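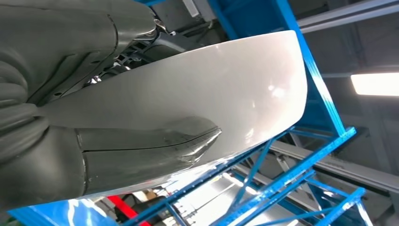 Wrist camera view: finger tip against the white curved panel, blue rack behind.

Birhane panel handling: slip and late stop records

Maintained by Asnakech Negash and Kiros Worku, Skestness workshop
Last change: 17/11/2025

What is in this folder

Birhane is our cell for taking curved panels from a rack and putting them on a trimming fixture. In September the cell dropped a panel, and the safety stop came later than it should. This folder keeps the records from that fault and from the test runs we made after it. We share it so that other users of the Plaston controller can compare with their own logs.

No person was hurt. The panel was scrapped.

Short description of the fault

The robot closed the finger on the panel and started to lift. The panel turned in the grip and its wide end touched the rack. The force on the wrist went above the limit, but the robot continued to move for 700 ms before the stop was active. The limit in our risk assessment is 80 ms.

We found two causes.

1. Grip check. The check looked only at the finger position. With a smooth curved surface the finger can reach the correct position while only the tip is pressing. The check said "held" and the lift was allowed.

2. Stop signal. The force message was placed in the same queue as the camera images. When the queue was full, the force message had to wait. This was our mistake in the configuration file, and it is not a fault of the controller hardware.

Contents

runs/ one folder for each run, 920 in total
runs/*/wrist/ images from the wrist camera
runs/*/force.csv force and torque at the wrist
runs/*/grip.csv finger position and motor current
runs/*/events.txt start, grip, lift, stop, operator notes
config/before/ settings at the time of the fault
config/after/ settings used now
labels.csv result of each run, marked by hand

Labels

ok: panel lifted and placed
tip_only: only the tip was pressing, lift refused
slip: panel moved in the grip after lift
late_stop: stop came later than the limit
unknown: we could not agree

In 60 runs the label is slip. Please do not use this number as a failure rate. Many of these runs were made with a bad grip on purpose, at low speed and with a foam mat under the rack.

What we changed

- The force message has its own channel and does not pass the queue.
- The grip check now uses motor current together with position.
- Lift speed is reduced until the panel is clear of the rack.
- The gate must be closed for every run, also in teaching mode. Before, it was possible to skip this with the key.

How to read the files

Times are in milliseconds from the start of the run. Force is in newtons. The script tools/plot_run.py draws force and finger position on one time axis:

python tools/plot_run.py runs/0412

Known problems

- The clock of the wrist camera is not the same clock as the force sensor. We corrected the difference with a fixed offset for each day, so nearly all images fit well, but in the long runs there is a small drift.
- The overhead light makes strong reflections on the glossy panels. Do not use the bright area to find the panel edge.
- Some operator notes were written first in another language and translated by Kiros.
- Runs from the Ekavia site have no current values. The old gripper driver there did not save them.

Not suitable for

Please do not use config/after/ in your own cell without a new stop time measurement. Our values depend on our arm, our load and our cable length.

Questions

Open an issue and write the run number in the title. For questions on the safety settings, assign Asnakech. We still look for the reason of two late stops made with the new settings, runs 0871 and 0903, and we will update this page when we know more.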